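Galería: incidencia de deslizamiento en la pinza derecha, puesto Pondico

El 25 de abril de 2022 se detuvo la serie de recogida doméstica del proyecto Irnau por una pérdida de agarre repetida en envases flexibles. El fallo se registró en 15 ciclos de 199, todos con la pinza derecha y todos con bolsas de superficie lisa. Con textil y peluche no hubo ninguna caída. Rawan Majali cerró el parte como fallo de calibración, no de material.

La causa quedó localizada en el cero de apertura. Tras el cambio de yemas de febrero, el valor de referencia no se volvió a grabar y el controlador daba por cerrada una pinza a la que le faltaban hasta 6 mm de recorrido. En objetos blandos la diferencia se absorbe por compresión. En un envase plano y sellado, la fuerza de contacto cae por debajo del umbral y el paquete gira sobre el borde inferior de la yema antes de soltarse.

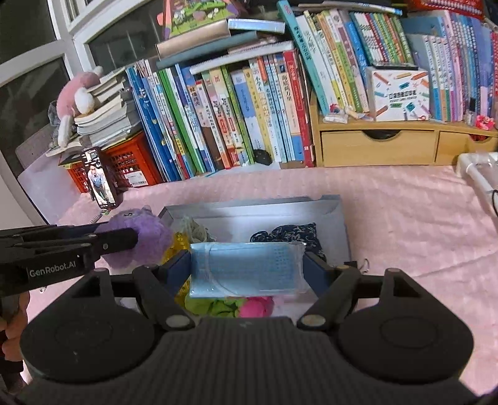 Paquete de mascarillas desechables sujeto entre las dos yemas, a poca altura sobre la bandeja gris. La segunda pinza, a la izquierda, tiene las mordazas junto a un peluche morado.

Mehwish Zaidi objeta que el cero mal grabado explica el giro pero no el retraso de la alarma: en su banco de Bamden, con la misma versión de firmware, el aviso de pérdida de objeto saltó 80 ms después de lo especificado incluso con la referencia correcta. Pide que el parte siga abierto hasta repetir la prueba con el filtro de corriente desactivado.

La observación se ha incorporado como segunda línea de trabajo. De momento, el retraso no se ha reproducido en Pondico, donde el registro de corriente se guarda ya filtrado y no permite comparar.

Medidas en vigor:
Grabación del cero de apertura después de cada cambio de yemas, con firma en la hoja Shaikh.
Fuerza de cierre limitada al valor anterior a febrero.
Parada manual al primer giro visible del envase, sin reintento automático.
Registro de corriente en bruto en ambas pinzas.

Los ciclos afectados se conservan en el archivo de la serie con la marca "agarre no válido" y quedan fuera del cómputo. El parte pasa a estado de revisión a nombre de Rawan Majali.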